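Clevside Table Rentals -- Frequently Asked Questions

Last updated Wednesday, April 30, 2025

How do I reserve tables?
Fill out the request form on the Reservations page or call the office. We reply to every request with a written quote. Your date is held once we have your signed agreement and deposit. A quote by itself does not hold anything.

How long is a rental?
The standard rental is one day. Weekend rentals run from Friday afternoon to Monday morning and are billed as one day. Longer rentals are priced by the week.

What kinds of tables do you carry?
We carry wood-top tables in two lines. The Dudo is our folding banquet table. The Akolgo is a fixed-leg farm table and must be delivered by our crew. We keep 128 tables in stock, and the Akolgo tables go first in September, so book early if you need them for a fall wedding.
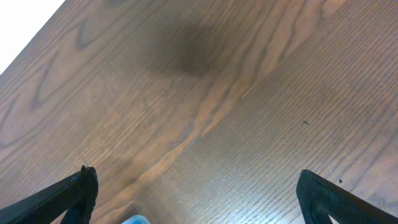

Can I pick up the tables myself?
Yes, for Dudo tables only. Bring a pickup, van or trailer and a copy of your agreement. We will help you load, but you need to bring your own straps and blankets. Tables must be carried flat or on edge, never stacked with the legs open.

Do your tables need a tablecloth?
No. Most customers leave them bare. If you do use linens, please do not staple, tape or pin them to the wood. Clips are fine and we rent those too.

Will the tops all match?
Not exactly. Color and grain vary from one top to the next. If matching matters to you, say so on the form and we will set aside the closest ones we have.

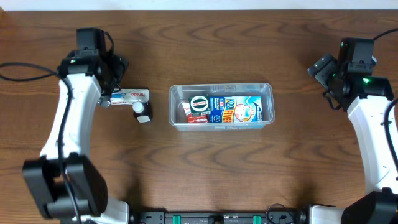 Wood tabletop with wavy grain.

What happens if a table gets damaged?
Small scratches are normal wear and we do not charge for them. Burns, deep gouges and water rings are charged at the repair rate in your agreement. Candles need a holder or plate underneath -- wax is the most common cleaning charge we bill.

Do I have to clean the tables before return?
Wipe them with a damp cloth and dry them. Please don't use spray polish or bleach.

What if I need to cancel?
Cancel at least five days ahead and we return your deposit. After that, the deposit can be moved to another date but not refunded.

Do you rent chairs?
We carry one model, the Vidance folding chair, in natural and white. Chairs are rented in sets of four.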